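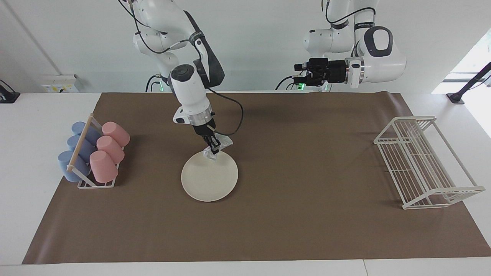 함소프, 식기 정리 작업대 기준 개정… 컵 걸이와 접시 위치 고정

생활용품 정리 기준을 작성하는 함소프(Hamthorpe)는 2025년 8월 8일 금요일, 소형 주방과 탕비실에 적용하는 식기 정리 작업대 기준 개정판을 공개했다. 개정판은 모두 44쪽이며, 지난 5월에 배포된 초안을 대체한다. 적용 대상은 컵, 얕은 접시, 철사 수납 용품, 그리고 상판 위에서 함께 나오는 구겨진 포일류 등 잔여 포장재다.

가장 큰 변경 사항은 상판 깔개에 관한 항목이다. 초안에서는 깔개를 접시 아래에만 까는 것을 허용했으나, 개정판은 상판의 대부분을 덮는 한 장짜리 깔개를 기본으로 규정했다. 색상은 무광 갈색 계열을 권장한다. 흰 접시와 흰색 철사 걸이의 윤곽이 흰 상판에서는 잘 구분되지 않는다는 의견이 초안 검토 과정에서 반복해 제출되었기 때문이다. 깔개 가장자리로 상판이 좁게 드러나는 것은 허용된다. 얕은 주름도 접시가 수평으로 놓이는 한 교체 사유에 해당하지 않는다.

컵 걸이는 깔개의 한쪽 끝에 두고 중앙을 비운다. 같은 형태의 컵이 두 가지 색으로 섞여 있을 경우, 예를 들어 하늘색 컵과 분홍색 컵을 함께 쓰는 경우에도 걸이를 따로 마련할 필요는 없다. 걸이 전면에 나무 봉이 달린 제품은 봉을 분리하지 않은 상태로 사용한다. 접시는 뒤집지 않고 바닥이 깔개에 닿도록 평평하게 놓으며, 정리가 시작되는 시점에는 비어 있어야 한다.

잔여 포장재의 처리 순서도 새로 정해졌다. 은색 포일처럼 구겨진 얇은 재료는 식기보다 먼저 상판에서 분리한다. 접시를 임시 받침으로 쓰는 것은 가능하지만, 그 경우 해당 접시는 세척 대상으로 되돌린다. 망사형 재료와 기포가 있는 완충재는 외형만으로 구별하기 어려운 경우가 있어 하나의 항목으로 통합되었다.
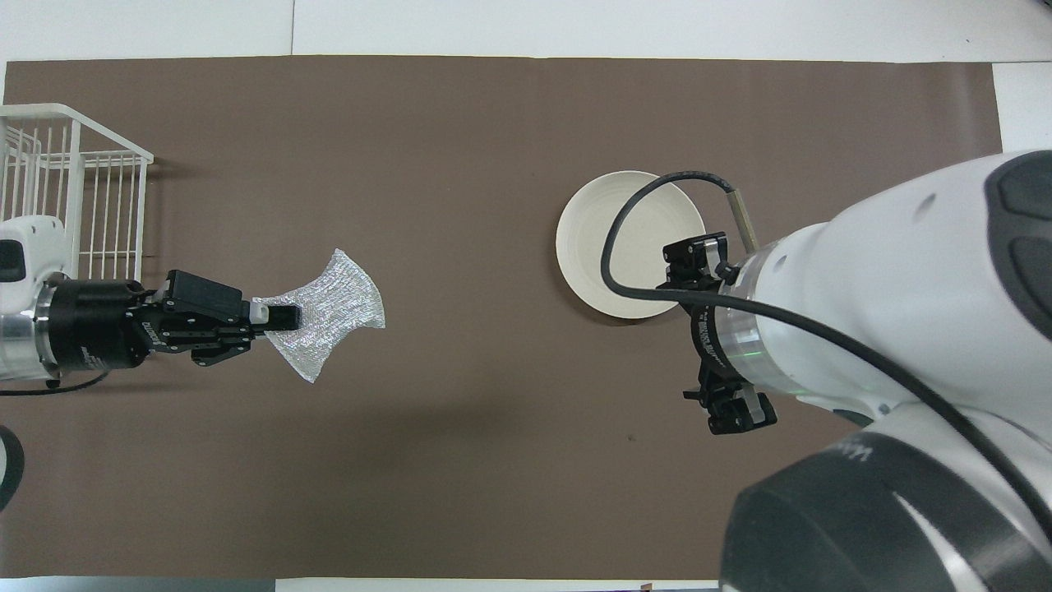 철사 바구니에 대한 조항은 초안과 같다. 세로 살 구조의 바구니는 깔개 모서리 쪽에 배치하고, 작은 조각이 살 사이로 빠질 수 있으므로 포장재 수거용으로는 사용하지 않는다. 바구니가 깔개와 상판의 경계에 걸쳐 놓이는 경우에는 흔들림 여부를 확인해야 한다.

초안 검토에는 포마레(Pomare)와 플리브턴(Flivton) 두 곳의 공용 주방 운영 부서가 참여했다. 접수된 의견은 828건이며, 이 중 깔개와 컵 걸이 배치에 관한 의견이 가장 많았다. 개정 작업을 담당한 에드문드 파블라크(Edmund Pawlak)는 "초안은 물건별 위치만 정했고 치우는 순서가 빠져 있었다. 개정판에서는 포장재, 접시, 컵 순으로 통일했다"고 밝혔다.

기준에 맞춘 깔개와 컵 걸이 묶음은 주넥스(Zunex)가 공급하며 품목 번호는 1511이다. 기존 초안에 따라 작업대를 구성한 곳에는 12주의 전환 기간이 주어진다. 전환 기간에는 두 판을 병행할 수 있으나 같은 작업대에서 항목별로 섞어 적용할 수는 없다. 개정판 전문과 배치 도면은 함소프 자료실에서 내려받을 수 있다.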